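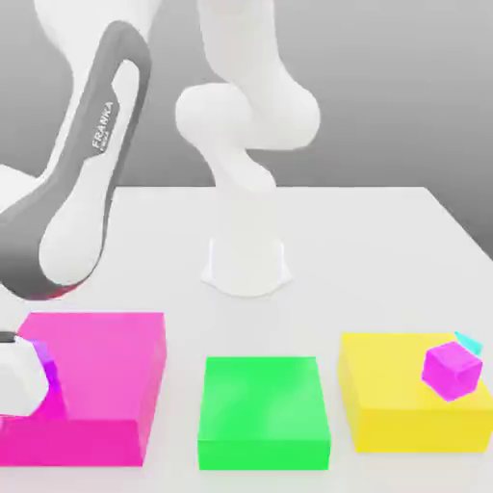

Paucar, the evening college in Ulon, will open enrolment for its autumn courses in technical drawing and computer illustration on Monday, with 28 places on offer across two groups. The courses replace the single drawing class that ran until last December and was full each term. Students start with pencil and ruler before moving to the screen, where they learn to set up light and shade on rendered objects. No earlier training is needed.

Home | Courses | News | Fees | Contact

15/07/2024

The first group meets on Tuesday evenings and the second on Saturday mornings. Each course lasts 10 weeks and is taught in the upstairs studio at Hotinent House, where the college moved its art classes last year. Rosaura Apaza will teach the drawing half and Tuấn Đặng the computer half.

"People kept asking for something between a hobby class and a full diploma," said Eusebio Restrepo, head of courses at Paucar. "They wanted to draw a bracket or a kitchen tap properly and then see it lit on a screen. The old class had one evening for that, and it was too short."

Coursework will be shown in the ground floor corridor at the end of term. Students keep a folder of measured drawings and hand in one finished illustration, on a subject agreed with the tutor.

Paper, pencils and use of the studio computers are included in the fee. Students who wish to work at home will need their own computer. A reduced fee is available to those under 20 and to anyone receiving a means-tested benefit.

Forms can be collected from the front desk or requested by post. Places are given in the order that forms arrive, and a waiting list will be kept for both groups.

Press contact: Liam Fitzgerald, Paucar press office, extension 3276.

Shares: 10 | Comments: 0

Last updated: Monday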